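Marden Cell, Handout 8: Daily Check of the Two-Arm Packing Station
Instructor: Corrado Lo Presti

Do this check before the arms are powered. Last term two groups skipped it and lost a morning to a pinched cable.

1. Confirm the E-stop is pressed in.
2. Run a finger along each blue cable from the gripper down to the base. It should sit in its clips with slack at the joints.
3. Try every visible screw on the links with the hex key. Snug is enough.
4. Wipe the finger pads with a dry cloth.
5. Put the box of toiletries between the arms, release the E-stop and power up.

Jog each gripper to the box at speed 47, out of a maximum of 255. Stop short of the rim and watch the cable loops as the joints turn.
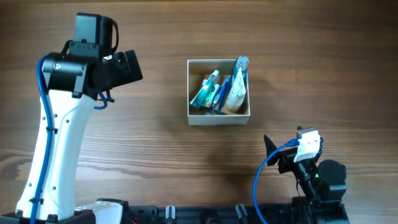 If a loop pulls tight, back the joint off and refit the cable with more slack. Write the joint number in the log. Error 11 means the gripper was not found at startup; power down before touching its connector.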